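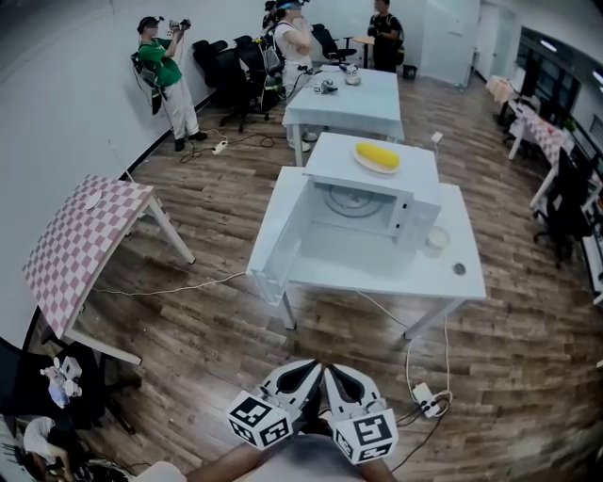 Grilow two-quart microwave steamer: is it worth the cupboard space?

September, by the Tradwood Kitchen Notes blogger

I have a weakness for anything with a vented lid. My cupboards can prove it, and so can the box in the garage where the failed ones go to wait for a yard sale. So when the Grilow steamer turned up on the end-of-summer shelf for $35, I stood there for a good long while pretending I might walk away, and then of course I bought it.

If you haven't run into one, it's a deep bowl with a basket that drops inside and a lid with a little dial on top. You put water in the bottom, food in the basket, turn the dial to open or closed, and let the microwave do the rest. It holds two quarts without the basket, and you can cook rice or pasta straight in the bowl, which I didn't expect to care about and now do most.

Vegetables first, though. Broccoli comes out great. Bright, a bit of bite left, and none of that gray army-cafeteria smell. Green beans want longer than the booklet says, and carrots want a lot longer unless you slice them thin (I like them in coins anyway). Potatoes were my big surprise! Small ones, whole, lid closed, a few spoonfuls of water, and they come out creamy all the way through with the skins still on. I've stopped boiling them for potato salad altogether.

Corn is where I'd been hoping for magic. A full-size ear won't lie flat in the basket, so you either snap it in half or you stand there trying to wedge it in at an angle while the lid pops off the other side. Snapped in half it steams nicely, and the husks and silk are already in the compost by then so there's no mess at the table. But I'll say this for the old way: an ear left in its husk and microwaved by itself tastes just as good and doesn't need a gadget at all. If corn is your whole reason for wanting a steamer, save your money and buy more corn.

Rice took me a few tries. The booklet gives everything in scoops, and there's no scoop in the box, so I gave up and got out the scale. What works in my kitchen is 275 grams of long grain, rinsed until I get bored, with water up to the lower line on the inside of the bowl. Dial open, full power until it bubbles, then half power until the water's gone, then leave it alone with the lid on while you set the table. Don't skip the half power part. I did, once, and spent the evening wiping starch off the ceiling of my microwave and peeling it off the turntable like wallpaper paste.

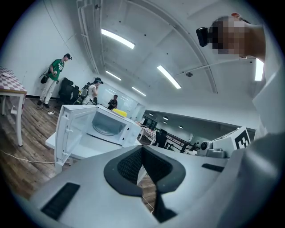 MELISER, September

I took the steamer along to my sister's place, partly because she has a newer microwave than mine and partly because she owns the Sjögren, the one everybody in my family swears by, and I wanted to try them side by side. We made a whole dinner out of it. Same green beans, same potatoes, one batch after the other, and a lot of opinions from people who hadn't chopped anything.

The Sjögren is the prettier of the pair, no argument. It has a heavier bowl and a lid that sits down with a satisfying clunk, and you could carry it straight to the table without feeling like you were serving out of a storage tub. It holds its heat better too, so the second helping of beans was still nice. But the basket is shallow, and the potatoes on top kept touching the lid and blocking the vent. The Grilow just swallowed the lot.

Where the Grilow lost points was the handles. They stick out only a little way, and with a full bowl of hot water inside you really do need mitts, proper thick ones. I used a folded dish towel the first time and did a kind of hot-foot shuffle all the way to the sink. The steam comes out toward you as well if you lift the lid from the front, so tip it up from the back edge and keep your face out of it.

Cleaning is easy on both. The Grilow basket has a seam around the rim where bits of broccoli like to hide, and an old toothbrush gets them out in no time. My lid has picked up a faint orange tint from a sweet potato experiment and I don't think that's ever leaving. Mine has been in the dishwasher more nights than not for two months now and the dial still turns, although it squeaks.

One last gripe, and it's a petty one. The basket doesn't nest unless you turn it upside down, so the whole business takes up as much room as a mixing bowl with a hat on. I've been keeping dish sponges in mine between uses, then forgetting, then finding them when I go to make rice.

Would I buy it again? Yes, for the rice and the potatoes, and for those hot evenings when I can't stand the idea of a pot going on the stove. If you've already got a Sjögren and you only cook for yourself, I'd stay put. If you feed a table full of people and you don't mind an ugly bowl, get the Grilow, and get some decent mitts while you're in the store.

I still haven't tried the cake recipe in the back of the booklet. It calls for the closed lid, and I have my doubts.

Last updated: September

Contact | © Tradwood Kitchen Notes | Back to top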